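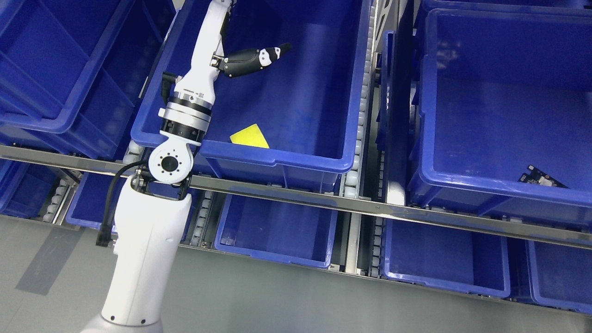

Web Accessibility Working Group – Minutes

September 2022, Grovwood office, Room 2

Present: Thenmozhi Bangera (chair), Ho-yin Mok, Tetteh Akpalu, Geetha Fernandes (minutes)
Apologies: Narayanan Nadar

1. Previous minutes
Approved with one correction: item 4 should read "skip link," singular.

2. Keyboard focus
HM reported on the audit of the Jerument templates. Of 159 interactive elements tested, 58 had no visible focus indicator. Most inherit "outline: none" from the old reset file. Agreed to remove the rule and set a default 2px outline. Date picker traps focus in Safari – separate ticket.

3. Form errors
TA showed two patterns for error messages. Inline text tied to the field with aria-describedby was preferred. Summary box at top of page to be kept on forms with over 10 fields. GF asked whether focus should move to the summary on submit. Agreed yes.

4. Screen reader testing
Ziltine contract covers 20 sessions. Booking form and account pages go first. NN to confirm NVDA versions by email.

5. Actions
HM: patch reset file, retest templates
TA: write up error pattern for the component library
NN: NVDA versions
TB: send page list to Ziltine

PDF remediation deferred to next meeting.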